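14 January 2019

Quick one before I lose the thread. Been trying fingers again. Same arm, same wrist camera, different things on the ends, and I want to get it written down while I still remember which ones annoyed me.

Background for anyone who missed October: we had the Turcotte fingers on (hard, moulded, nice looking) and they were fine for boxes and hopeless for anything you'd find in a kitchen drawer. Kaj Þrastardóttir had been saying for ages that we should go soft and tapered and stop being precious about it. So this round is the Turcotte pair against the Okow pair, plus a go at the controller settings I've been putting off.

Okow first. Dark, scuffed, slightly fuzzy, tips that come down to a narrow point. They mark if you so much as look at them. I was cross about that on day one and have stopped caring. The scuffs don't seem to change the grip, at least not that I can feel through the numbers, and the force trace looks the same as it did out of the packet.

What I care about is the small awkward stuff. Metal, loose, several parts that all move separately. Things where you close on one bit and three other bits swing round and hit the table. Boxes are a solved problem as far as I'm concerned, I don't want to see another box.

Red-handled tool with rings and a coil attached, seen from the wrist: 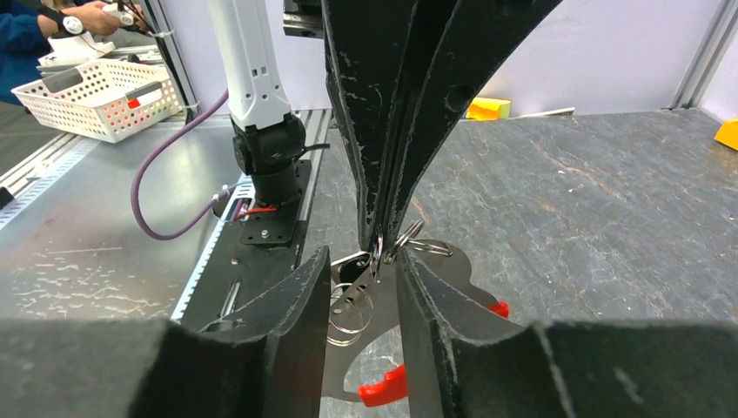 *Okow fingers, wrist cam. Red grips low down, the two split rings up near the top.*

Notes on that sort of object, in no order:

- Smooth metal with curves cut in it is horrible for hard fingers. With the Turcottes you get a line contact, and then the whole lot rotates about the line. Kaj calls it the seesaw. I call it something else.
- Soft ones give a bit. You get a patch, so it mostly stays where you put it. Mostly.
- Coils are a menace to the camera. Wire loops catch the light and the depth goes to mush all round them. I ended up masking by colour and going for the red plastic, which feels like cheating but there you go.
- Dont approach from directly above if there's a ring on top. Ask me how I know. Two evenings gone.

The camera. I keep going back and forth on where it should sit. At the wrist you see the contact point properly, which the overhead never gives me because the arm is in the way at exactly the moment I want to look. But at the wrist you also get a great deal of finger. Big black shapes filling up the picture, and the bit you want to know about is a small patch in between. Ayanda Venter reckons we should crop hard and throw the rest away. I tried it, and the planner got worse, I think becuase the surroundings were helping it work out the height. So the crop's off again for now. She's not convinced. We'll argue about it.

Background matters more than I'd allowed for as well. The grey streaky tabletop is a pig. Fine pale veins in it, and thin bright metal lying on fine pale veins is about the worst pairing I could have picked. Tried plain card under everything for an afternoon and detection shot up, then felt guilty, since no table at Dirnbridge is ever going to be covered in plain card. Took it away.

Controller next. This was meant to be the dull part and it ate most of the week. We've been running plain position control on the close, with a force stop bolted on. Works for rigid things. For a bundle it's rubbish — it touches one loop, thinks it's arrived, stops, and the rest slides out when you lift. Kaj rewrote it so it closes to a light touch, waits, then closes again, slower. The wait is what does it. Things settle. I'd set it at 1000 ms to start with and expected to bring it down, and have so far only managed to make it worse by fiddling, so 1000 it is.

Ran 53 lifts with each pair on the new close. I'm not putting a big table up, the set of objects wasn't properly fixed and I changed the lighting halfway through like an idiot. In words: the Okows were better on anything with rings, clearly, and slightly worse on flat heavy stuff. The Turcottes were better only where the thing had two parallel sides to grab. Around 2 minutes to swap a pair, which is nothing, so you could argue for having both and choosing. I don't want to choose though. I want one pair on the arm and to go home.

Keys, then. Keys are the one I keep coming back to, they're everything bad in one handful. Flat bits, round bits, and a coil hanging off to one side. 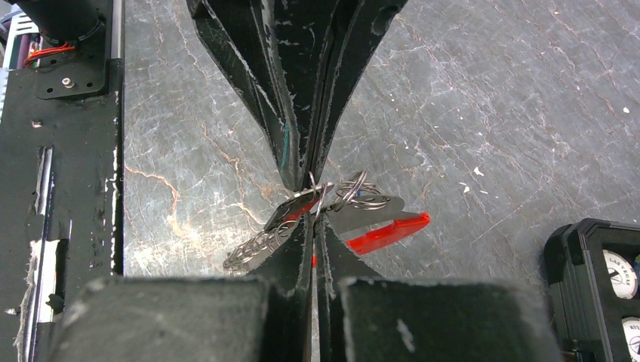
*Keys at the tips. Red head out to the right, coil hanging down to the left.*

Right at the tips is where I want them, by the way. With the first settings everything got pulled deep between the fingers and then you can't place it anywhere, you just sort of open up and hope. Tip grasps are less forgiving but you can do something useful afterwards. And with a narrow point you can see round both sides of it, so the camera's still earning its keep during the hold.

One gripe about tapered tips. If the two don't meet dead on, you get a tiny sideways shear, and thin things creep. I shimmed one side and it improved. Need to do it again with something that isn't folded paper.

Other gripe, cables. Not the fingers' fault. But every time I change the wrist angle I spend ages watching that purple loop and not the job. Clips on order from the place in Kendham, who said they'd ring me and haven't.

So where am I:

- Okow pair stays on for now
- Kaj's two-stage close stays on, wait at 1000
- camera stays at the wrist, no crop (sorry Ayanda)
- depth on shiny wire still bad, no ideas left, suggestions please
- do the comparison again with a fixed object list and the lights LEFT ALONE

If anyone's had luck with polarising film over a small wrist camera I'd like to hear about it. I've read 3 different opinions and they all disagree. Also whether anybody has relined soft fingers when they finally wear through, or do you just buy new ones? Mine look rough already and I'm tight.

More when the clips turn up. Going to try the flat heavy things next with a slower lift, see if it's the fingers or just me being impatient with teh arm.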